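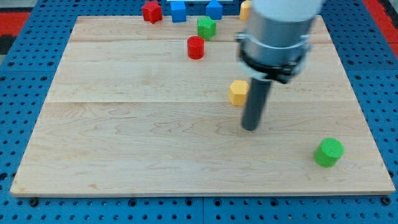
What is the difference between a police department's general orders and a city's public safety plan?

General orders are the standing rules that tell officers how to carry out their work. A public safety plan is a statement of policy adopted by elected officials, and it sets goals, assigns money and names the agencies responsible for results. A plan may lead to changes in the general orders, but it does not replace them.

Local Government and Public Safety
Unit 3: How a City Sets Policing Priorities
Handout for the session of Wednesday, April 17, 2019

Required before class: the Welley case packet, pages 1 to 30.

1. Sources of authority

A city's power to police comes from state law and from its own charter. In most charters the mayor appoints the chief of police, and the council approves the budget. Students should be able to identify which body may act alone and which must seek consent. In Welley the mayor may reassign officers between districts without a vote. Overtime spending above the adopted budget requires council approval.

2. The Welley case

In February the city of Welley released a plan in response to a rise in thefts from parked vehicles in the Gondis district. Merchants had reported 229 such incidents to the district station during the previous quarter. The plan contained the following measures:

Foot patrols on Aoki Street during evening hours
A supplemental budget request for overtime
A monthly public report on arrests, charges and case outcomes

The neighboring city of Wunerlow faced similar complaints and chose a different course. It moved funds from patrol to street lighting and to a civilian office that takes theft reports by telephone. Students should compare the two approaches on cost, speed and public accountability. The packet does not supply clearance rates for Wunerlow.

3. Reading crime figures

Reported crime and actual crime are separate measures. A new reporting office may raise the number of reports even when the number of offenses is unchanged - a point often missed in council debate. Short periods should also be treated with care, as one quarter is a weak basis for a claim about a trend.

4. Terms to know

Supplemental appropriation: money approved after the annual budget has been adopted.
Clearance rate: the share of reported offenses closed by arrest or by other recognized means.
Deployment: the assignment of officers by place and shift.

5. Written assignment

Prepare a memorandum to the Welley council recommending approval, amendment or rejection of the overtime request. Cite the charter provisions in the packet by section number. Late work is subject to the policy stated in the syllabus.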